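The Pink Bin

The house on Sturwood Road sold in eleven days, and we had until October to empty it. My sister took the upstairs. I took the kitchen, the hall closet and the basement, where our mother kept anything that had lost its other half.

She kept a lot of it. There were lids with no pots and keys with no locks. There was a shoe box of single gloves, and under it another shoe box of single gloves.

My sister bought two plastic bins at Minov's on the way over, one pink and one blue. She said pink was for keeping and blue was for giving away, and anything else could go out to the curb. She said it the way she says most things, already walking up the stairs.

I put the bins on the big brown table. It had come from the Stirkar plant when they closed the cutting room, and my father paid 7 dollars for it and a good deal more for the truck. Mother cut patterns on it. Later she folded laundry on it, and after that she sorted on it, for years, moving the same things from one side to the other.

The first hour went fast. I found a Bianchini coffee can full of buttons and put it in the blue bin. Then I took it out and put it in the pink one. I did the same with a tape measure and a pincushion. When my sister came down for a glass of water she looked in both bins.

"The blue one's empty," she said.

"I'm getting to it."

"You've got until five."

She went back up. I could hear her dragging something across the floor over my head, probably the cedar chest.

I poured the buttons back into the can, the ones that had spilled, and started on the gloves. Most of them were easy. A leather one had gone stiff and a green one had been chewed by the dog we had when I was 7. I made a pile for the curb and didn't look at it much.

Near the bottom was a gray one. It was soft and a little matted, and too small for anybody now. I remembered the pair. I had lost the other at the bus stop on the county road, the winter the pipes froze, and I had walked home with my hand up my sleeve and told her it was in my desk at school. She never asked about it again. She had written something on a piece of masking tape and stuck it to the cuff, but the tape had dried out and the pen was gone from it.

I held it over the blue bin for a while. Somebody might want one for a doll, or a puppet. Then I held it over the pink one.
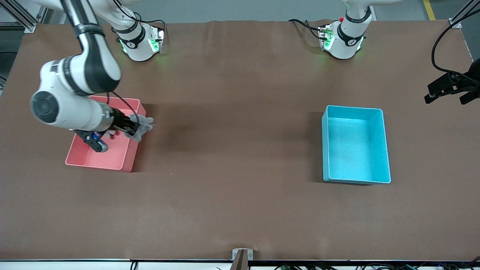 Gray over pink.

"Is that a glove?" my sister said. She was on the bottom step with an armful of curtains.

"It's mine."

"There's only one."

"I know that."

She set the curtains down on the dryer and came over. She felt the cuff between two fingers and let it go. I thought she would say something about the apartment, how I had one closet and it was full.

"She made me look for the other one," she said. "I walked all the way to the bus stop. It was dark."

"You never told me."

"You were asleep when I got back."

She picked up the curtains again and looked around for somewhere to put them. I moved the coffee can over to make room.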